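Buloten desk top, black matte – my review after six months

I bought this table top in the black matte color to replace an old glass one. Before, every cup and every key made a noise, and I was tired of it. The Buloten came well packed and my neighbor Damián Lucero helped me carry it up the stairs.

The surface has a fine grain that you feel a little with the fingers. It does not shine in your eyes when the lamp is on, and this I like very much.
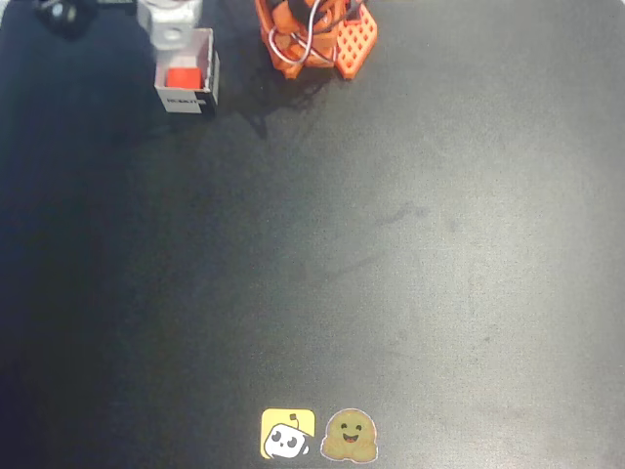
The black matte top with a small white box and a red cube on it. Some faint scuffs and smudges are visible.

Now the less good part. Smudges stay until you wipe them, and dust shows more than on my old one. I use a damp cloth and then a dry one. Light scuffs do not go away completely – I tried. Also the color changes with the light: on the darker side it looks almost navy blue, on the other side more like charcoal gray. If you want one even black, look at it in a shop first.

I give four stars. I would buy it again, maybe in a lighter color.

Raíssa Seixas, June 14, 2024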